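About Masari

We do connectors, terminals and small housings, sold loose or fitted. Started on a kitchen bench in Draltden, now 4 of us and a proper workshop - still no sign out front, sorry, its on the list.

Small orders fine. Minimum is 12 pieces, most parts go out in bags of 96. Odd colours, old stock, discontinued bits - send us the dead one and Padmavathi will try to match it. Copper tabs checked by hand before packing. Trade acounts, ask for Isauro.

Pickup by arrangement, ring first.

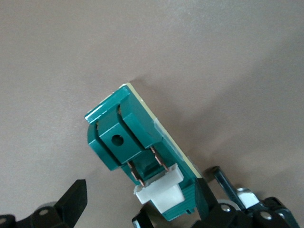 Hermenegildo Camacho: Matched a connector I'd given up on, bagged and labelled properly too.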